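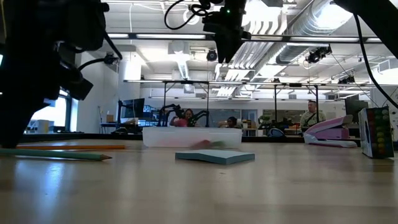
3. Desk supplies: sorting and storage

Course notes, Office Practice, T. Kamata

3.1 Grouping
Small supplies are sorted by use before they are sorted by size. The working groups are:
Writing: pencils, pens, markers
Notes: sticky notes, index cards
Fastening: staplers, staples, clips
A pad of light blue sticky notes belongs with the index cards even when it would fit the pencil tray.

3.2 Bins
Shallow bins suit mixed small items. Frosted or translucent plastic shows that a bin is in use, but color and outline blur through the wall, so a label is still required. Place it on the short side, facing the user.

3.3 Pencils
Store sharpened pencils with all points in the same direction. Maximum 12 per tray. Pencils under 6 cm are discarded.

3.4 Stapler
Close the top arm before storage. Staples are kept in the original box (1,000 per box) and the open box is used up first. Test on two sheets of scrap after each refill.

3.5 Sticky notes
Stack flat, adhesive edge to the back. Curled top sheets are removed and used for rough notes. Standard pad for this course: 100 sheets.

Exercise for September: sort one drawer by 3.1 and submit the label list.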